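The Fork Drawer, and Why I Finally Emptied It

I own 83 pieces of cutlery. I know this because I tipped the whole drawer onto a towel one wet evening in January and counted, and then counted again, hoping I'd gotten it wrong. (I live with one other person and a cat!)

Most of it came from my aunt, some came from office potlucks, and the rest I can't explain at all. Nothing matched. There were forks so heavy they pulled themselves off the plate, and a set of skinny ones I'd bought in Harries years ago because they looked elegant, and they did, right up until you tried to pick up a pea.

So I called Jasmina Kadrić, who runs the tableware shop Plekotura and has opinions about handles. Boy, does she. Start with the fork, she told me, because it's the piece you hold longest, and try it on a bare wooden surface before you buy. No cloth, no plate, just the fork.
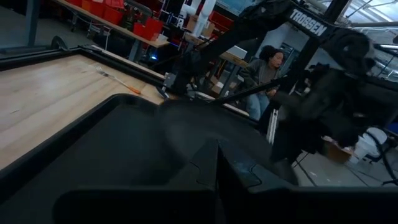

I've come around to colored handles, which I used to think belonged at picnics. An orange one is cheerful at seven in the morning, and I can find it in a sink full of gray suds. Jasmina likes them too, though she warned me to check how the handle joins the metal. Run your thumbnail over the seam. If it catches, food will get in there sooner or later.

I ended up with six forks from a little maker called Plimenier, and kept my aunt's big serving spoon because I'm sentimental. The rest went to the swap table at Ondasora, where a student furnishing her first apartment took nearly all of it, heavy forks included. She's planning a dinner in April and I'm invited. I may bring my own fork.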